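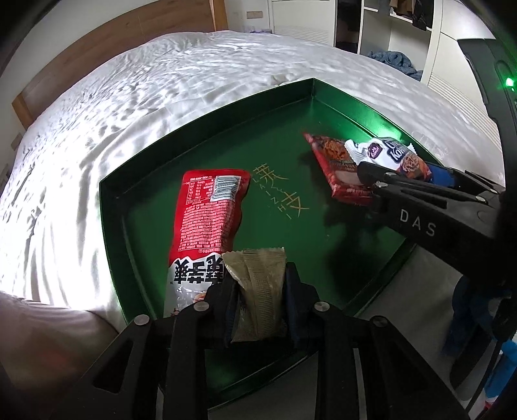
Lertchai Boonyarit has spent most of his working life judging machines other people want to sell, so when Alero offered him its hand-held gripper service for a trial in April, he read the contract before he opened the case.

"The brochure says any room, any object, any person," he says. "I underlined 'any' each time. It appeared a lot."

The offer is simple enough. A customer rents a pair of grippers, does household jobs with them by hand, and sends the recordings to Alero, which cleans them up and returns files meant for training a robot arm. Boonyarit tested it for Khamphan, a small company in Plovbridge that wants an arm able to sort and pack light goods. He took the pair for 5 days and came back with 139 recordings.

Most were of small packaged things going into and out of trays. He picked snack packets on purpose. "A box is easy. A box stays a box. A sachet folds, it slides, it has that crinkled edge, and the print on it shines when the light is wrong. If you tell me your service works in homes, I want to see it on a bed, on top of a duvet, with noodles."

And did it? He takes a while to answer. The grippers themselves he rates fairly well. The jaws close evenly, and after the first morning he stopped thinking about his thumbs. He is less kind about the weight – "fine for ten minutes, and then you notice it" – and about the manual, where 2 pages on charging contradict each other.

The returned files bother him more. Alero rejected 4 of his recordings without giving a reason, and when he asked for one he got a link to the same brochure. "I'm paying for judgment. If a person looked at it, that person can write me one sentence."

He is also doubtful about the larger claim, that a customer with no training can gather useful material from day one. His own early takes were hurried, he says, and he has done this sort of thing before. A rival service from Wania includes an hour of coaching in the price. Alero charges extra for it.

Khamphan has not decided whether to sign. Boonyarit has advised a second month at most, and only if the rejection notes come with it. "Show me the arm picking up a sachet it has never met," he says. "Then send me the brochure again."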